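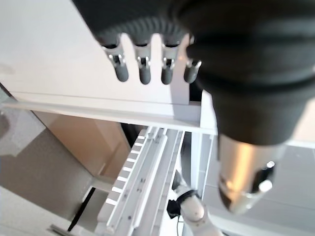

Figure 3. Main au-dessus d'un rebord blanc, vue rapprochée. Articulations métalliques à la base des doigts, gaine noire plissée côté paume. En contrebas, le rail à fentes.

4. Montage et essais de préhension à deux mains

4.1 Mains et gaines

La structure a été décrite en section 3, on n'y revient pas. Reste la partie qui a pris le plus de temps : les mains. Deux mains multi-doigts, montées dans l'atelier partagé, sur établi commun, donc démontées et rangées à chaque fin de créneau. 14 créneaux pour la première, beaucoup moins pour la seconde. On avait compris l'ordre des vis.

Gaine de paume : souple, plissée. Les plis servent au débattement du poignet. Première version trop courte, tirait sur les câbles en flexion complète et ramenait la main vers l'intérieur, ce qui faussait toute la calibration. Version actuelle plus longue, serrée par un collier Tondix. Le collier se desserre. À revoir.

Les articulations à la base des doigts sont restées apparentes, choix assumé. On voit tout de suite un axe qui sort de son logement, et le graissage se fait sans rien ouvrir. Inconvénient : poussière de ponçage, l'établi voisin étant celui du bois. Un coup de pinceau avant chaque série, noté dans le cahier de l'atelier.
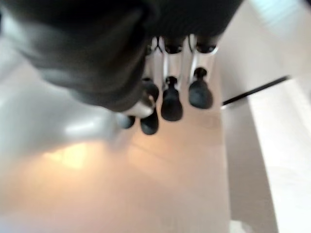
Projet Kuvby, atelier Pichler. Version du 19 janvier 2026

4.2 Bouts de doigts

Embouts noirs arrondis. Trois duretés essayées, la plus tendre gardée malgré l'usure. Avec la plus dure, la bouteille tournait dans la main dès que l'autre bras poussait un peu fort. Avec l'intermédiaire, résultats trop variables d'une série à l'autre pour conclure quoi que ce soit ; les données brutes sont en annexe, avec les commentaires de séance tels quels.

Collage : cyanoacrylate au début, abandonné (embout arraché avec un bout de phalange). Maintenant emmanché à force, sans colle. Changement d'un embout en deux minutes si on a la pince sous la main, sinon compter le temps de la retrouver.

Point à signaler pour qui voudrait reproduire : les doigts ne se ferment pas à la même vitesse. Écart faible, lié à la tension des tendons, mais suffisant pour que le premier contact déplace l'objet. Compensé dans le logiciel par un décalage fixe, réglé doigt par doigt. Pas élégant. Tient d'une séance à l'autre tant qu'on ne touche pas aux tendons.

4.3 Tâche de tenue partagée

Objet retenu : bouteille d'eau en plastique transparent, bouchon à vis rouge. Paroi mince, se déforme vite, la force de serrage se lit donc presque à l'œil. Les deux mains doivent tenir la bouteille devant le bord du plan de travail, sans appui.
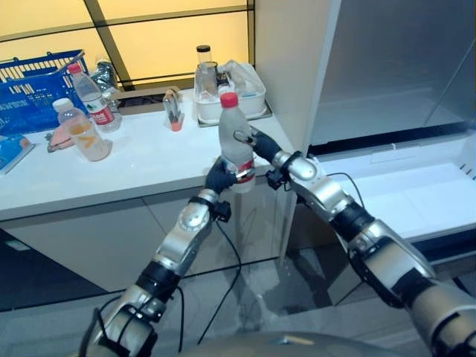

Figure 4. Tenue à deux mains devant le plan blanc : main gauche en bas de la bouteille, main droite près de l'épaule.

Le plan de travail n'a pas été dégagé pour les essais. Panier, autres bouteilles, bac de rangement : tout reste en place. C'est le coin cuisine de l'atelier, les gens s'en servent. On a préféré garder ce désordre, la détection devant de toute façon fonctionner avec. Une deuxième bouteille à bouchon rouge sur le plan a d'ailleurs provoqué des confusions de cible, corrigées en limitant la zone de recherche une fois la prise engagée.

Au total 1 628 essais enregistrés, dont 672 avec la prise décrite ci-dessous. Le reste se répartit entre prises plus basses, prises symétriques et essais interrompus à la main. Les interruptions sont comptées comme échecs, y compris quand la bouteille tenait encore. Critère sévère mais simple à appliquer en séance.

Cablage : les câbles des poignets pendent librement. Version sous gaine essayée en juillet, retirée, elle gênait la rotation de l'avant-bras. Avec les câbles libres, surveiller le bras droit quand il passe devant un tiroir ouvert. Accroché deux fois, connecteur à refaire la seconde.

4.4 Prise haute / prise basse

Configuration retenue : la main gauche enveloppe le bas du corps, la droite pince le col sous le bouchon. Les rôles sont donc séparés. La gauche porte, la droite oriente. Commande en force sur la gauche, en position sur la droite, avec une raideur réduite pour que les deux bras ne se battent pas.

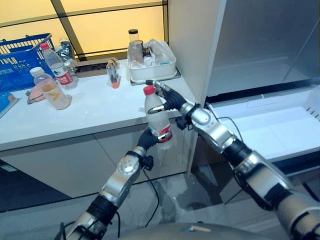 Figure 5. Prise haute / prise basse. Main gauche sous le corps de la bouteille, doigts de la main droite au col, juste sous le bouchon rouge.

Avantage principal, le col est rigide. La main droite peut serrer sans rien écraser. Défaut : peu de surface, et une erreur de hauteur d'environ 20 mm suffit à pincer l'épaule à la place du col. Dans ce cas relâcher, reculer, recommencer. La reprise en vol a été tentée, résultats mauvais, code laissé dans le dépôt mais desactivé.

L'estimation de pose vient du module Trulance, sans modification. Reflets du plan brillant et fond jaune lumineux : gênants tous les deux pour un objet transparent. Le bouchon rouge sert de repère principal, l'étiquette de repère secondaire quand les doigts ne la couvrent pas. Sans bouchon, la méthode ne marche pas. Essais avec bouchon d'une autre couleur prévus, pas faits.

Dévissage : hors périmètre ici, voir section 5.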